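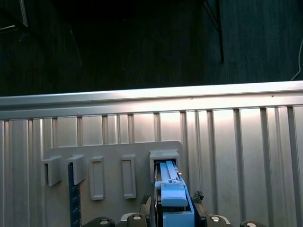 **Minutes - Border Districts Relief Coordination Meeting, January**

The meeting opened at 10:00 a.m. with Begoñe Cabello in the chair. Minutes of the previous meeting were approved as circulated.

**1. Security.** Members noted renewed shelling near Travley. Two field staff have been moved to Dinsa until further notice.

**2. Displacement.** Around 1,000 people remain in shelters at Skalteo. The request for 1,000 blankets was approved - delivery by the northern road only.

**3. Gemgate crossing.** The crossing is open to aid convoys until 5 p.m. daily. The chair will write to both liaison offices asking for longer hours.

**4. Other business.** The report on damaged wells was deferred to the February meeting.

The meeting closed at 11:40 a.m.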